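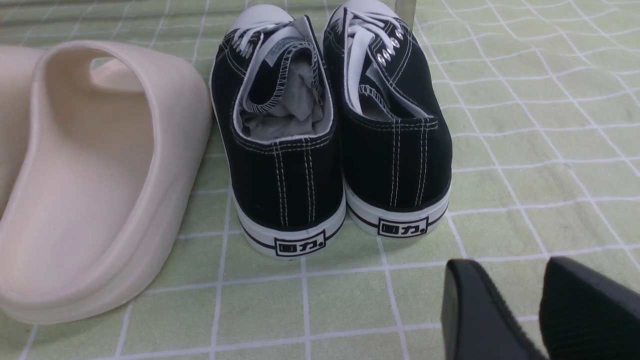

Figure 4.1 Black canvas low-tops, heels towards you, tissue paper in both shoes.

4. Canvas low-tops: setting up, cleaning and resting

Section 3 dealt with leather. Canvas is a different animal and, if you ask us, a much more cheerful one! It forgives you for nearly everything, it looks better with a bit of life in it, and you can do all of the work in this section on the floor with the Rorireck kit open beside you. If your pair has suede panels or a glued-on fabric trim, use section 5 instead.

What you need from the kit:

The soft brush (long bristles)
The stiff brush (short bristles, for rubber only)
The soap tin
The measuring cup
Two of the grey cloths
The lace bag

You will also need a bowl, lukewarm water and a good handful of plain white tissue paper. The kit does not include tissue because most people have a drawer full of it already. Newspaper is not a substitute on white or grey linings.

4.1 Setting up a pair for the first time

1. Stand the shoes side by side on a hard floor or a firm mat, heels towards you, toes pointing away. This is called the home position in the rest of the section. We come back to it a lot.

2. Loosen the laces from the top pair of eyelets downwards until the tongue moves freely. Do not pull a tight lace from one end only, as it can drag an eyelet out of line with its neighbours.

3. Take out any paper and keep it if it is white and clean. Shake each shoe upside down over a bin. Dried glue crumbs and bits of thread are quite normal.

4. Run a fingertip round the inside of the collar and then along the insole. You are feeling for lumps, folded lining or a stray staple from the box. If the lining has bunched, smooth it back towards the heel with your thumb.

5. Crumple fresh tissue into a loose ball and push it into the toe, then add a second ball behind it until the upper stands up by itself. Stop there. The wad should fill the shoe without stretching it.

6. Leave the pair in the home position overnight.

Note: Overstuffing is the commonest mistake we see at the Jovstead workshop. A properly filled shoe has a collar you can still pinch closed between finger and thumb. If the canvas is drum-tight, pull some paper out.

Note: If the two shoes do not sit quite level with each other in the home position, there is no need to nudge them about. What you are checking is that each one stands flat on its own sole.

4.2 Lacing

You can lace a low-top any way you like and we wouldn't dream of stopping you (Jeferson Prado in our workshop laces every pair he owns a different way and will happily show you all of them). The straightforward criss-cross below is the one we recommend for the first few weeks, while the canvas is still finding the shape of your foot.

1. Lay the tongue flat and centre it. A tongue that starts off crooked will stay crooked.

2. Feed the lace down through the two eyelets nearest the toe cap, so that the bar of lace lies on top.

3. Pull both ends up and compare them. Adjust until they match.

4. Cross the ends and bring each one up from underneath through the next eyelet on the opposite side. Carry on to the top.

5. Go back to the toe and take up the slack, one crossing at a time. The edges of the canvas should lie parallel, with a finger's width of tongue showing between them.

6. Tie a bow, or leave the ends loose if you are about to fill the shoe with tissue.

Caution: Metal eyelets can have a sharp inner lip when new. If a lace feels rough where it passes through, take it out and rub the inside of the eyelet with a folded cloth. If that doesn't cure it, send us the pair. A sharp eyelet will saw through a lace in a month.

4.3 Cleaning the canvas

Black canvas hides mud beautifully and shows dust dreadfully, so the dry brush is going to be your best friend. Most weeks, steps 1 and 2 will be all you want.

1. Stuff the shoes with tissue as in 4.1 and take the laces out. Put the laces in the lace bag.

2. Brush from the toe cap back to the heel with the soft brush, dry, in one direction. Then brush the tongue, which collects far more fluff than you would think.

3. Measure 50 ml of lukewarm water into the bowl and stir in a pea-sized scrape of soap. It doesn't look like much. It is plenty for one pair.

4. Dip only the tips of the soft brush. Tap off the drips on the side of the bowl.

5. Work in small circles over one panel at a time. Canvas panels dry with a tide mark if you stop halfway across, so finish each one before moving to the next.

6. Wipe with a damp grey cloth, then a dry one.

7. Leave for 20 minutes and look again in daylight. Repeat on any dull patches.

Caution: Never use bleach on contrast stitching. White thread is often a different fibre from the canvas around it, and it can turn a sad custard yellow that no amount of brushing will bring back.

Caution: Do not put canvas shoes through a washing machine above a cool wash, and never at 60 degrees. The canvas may come through it. The bond between upper and sole may not.
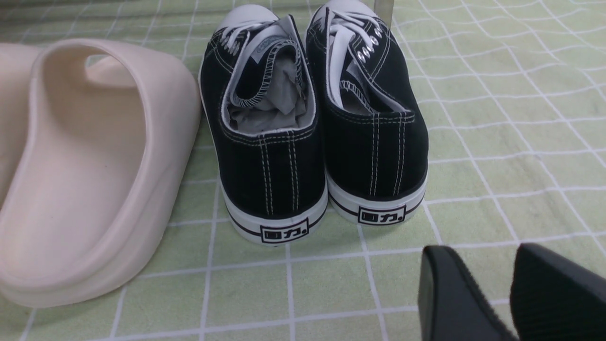
Stitching deserves a slow look at every clean, because a loose thread found early is a two-minute repair and one found late is a trip to the cobbler. Go round the collar first, then down the back of the heel, then along each side. On black low-tops with white thread this part is a pleasure, as the lines tell you straight away how things are going. Take the double row running down the back of each heel here: follow one line with your eye from the collar down to the rubber, then its partner, and look for any spot where the two drift apart or a stitch stands proud. The loose lace end hanging into the opening of the right shoe is worth a mention too. Lift an end like that clear before you brush round the collar, or the bristles will catch it and carry soap down into the lining.

If you do find a loose thread, don't pull it. Trim it to a few millimetres, tuck the end under with a blunt needle and put a dab of clear fabric glue on the inside of the canvas. Let it dry before you wear the shoe.

4.4 Cleaning the rubber

Now for the fun bit! White rubber comes up faster than anything else on a shoe, and ten minutes with the stiff brush can take years off an old pair.

1. Wrap a dry cloth round the lower edge of the canvas and hold it there with your free hand. Your aim is to keep the stiff brush away from the fabric altogether.

2. Dip the stiff brush in the same soapy water and scrub the toe cap in short strokes.

3. Work along the sidewall towards the heel. Where there is a coloured stripe, scrub along it and not across it.

4. Slow down at the heel. If there is a printed maker's panel, as on the pairs in both our figures, change to a damp cloth and wipe gently. Print wears away more quickly than plain rubber.

5. Rinse the brush, go over the sidewall once more with clean water, and dry with a cloth.

Note: A black scuff that won't shift with soap will usually give in to an ordinary white pencil rubber. Try a small area first, and keep it off the stripe.

Note: Yellowing all over the rubber is age and sunlight, and soap will not touch it. Urbonaitė, the repairer we send our more difficult pairs to, has a treatment for this, and her price list is tucked into the back of the guide. Some of us rather like the yellow.

4.5 Drying and resting

1. Take out the cleaning tissue, which will be damp, and throw it away.

2. Put in fresh tissue, a little looser than before.

3. Stand the pair in the home position somewhere airy, well away from radiators and out of direct sun.

4. Change the paper again before bed if it feels damp.

5. Wash the laces in the lace bag with your next light load and dry them flat. Re-lace only when the shoes are dry right down into the toe. Push two fingers in to check -- the outside always dries first and it will fool you.

Caution: Do not use a hairdryer. Hot air softens the adhesive round the sole.

For longer rests, such as putting summer pairs away in September, clean them fully first and leave the tissue in. The Parkex shelf boxes sold with the larger kit take one pair each, side by side, with the lid left a crack open. Please don't stack shoes on top of one another inside a box, however tempting it looks when space is short. Toe caps press into the canvas of the pair below and the dent can take weeks to relax.

4.6 If something doesn't look right

The shoe leans to one side when standing empty.
Check for a folded insole. Lift it at the heel, smooth it and press it back down. If the lean remains, fill with tissue and leave overnight.

The collar curls inwards.
Very common on soft linings. Roll a strip of tissue into a sausage and lay it round the inside of the collar, on top of the main filling.

The tongue slides sideways when you walk.
Look for a lace loop or slot near the top of the tongue and thread the lace through it at the next crossing. If there isn't one, go back to 4.2 and start again from the toe with an even tension.

White marks on black canvas after drying.
Soap that wasn't wiped off. Go over the panel with a damp cloth, then a dry one. Use less soap next time.

There is a gap between sole and upper.
Stop wearing the pair and do not try to clean inside the gap. Mark the place with a bit of tape and bring or post the shoes to Jovstead. Orestis Gkikas runs the repair bench there. It has had 2,093 pairs across it so far, and he is still delighted every time one turns up in canvas.

Go on to section 5 for suede and mixed materials, or to section 7 for replacement brushes and laces.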